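Ticket: Packing of soft toys, bubble wrap opens during transport
Opened by: Oi-ling Chang, Trallgate returns desk
Assigned to: Hok-lam Wu
Status: waiting for reply

April 19, 2023
Hello Hok-lam, we again have parcels where the wrap is open when the customer receives them. Up to 8 parcels from the Hsueh order have this problem. The toys are not damaged, but the customer complains that they arrive loose in the box. We use the 400 mm roll and one strip of tape.

Reply, H. Wu
Thank you for the details. Please tell me which side of the bubbles is facing the toy, and if you fold the ends before you tape. For the larger toys I would try the 600 mm roll. The same problem was in November with the Ita boxes, and there the sheet was simply too short.

Reply, O. Chang
Bubbles are inside. The ends we did not fold. I tried the 600 mm roll on 5 toys and it closes better, but at the top the wrap becomes very thick and the tape does not hold well there. Should I cut the corners first? I attach two pictures. 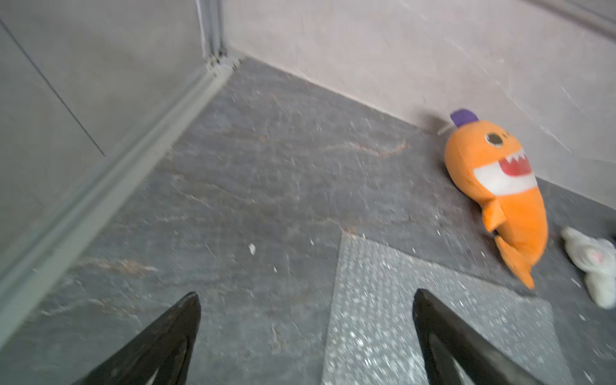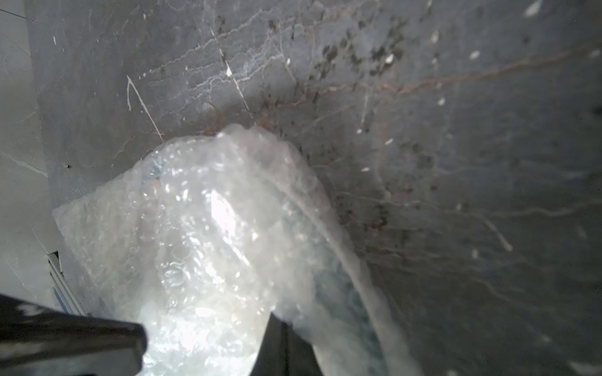

First picture: flat sheet on the floor, with the orange shark and a white plush toy. Second picture: bubble wrap bunched around an item.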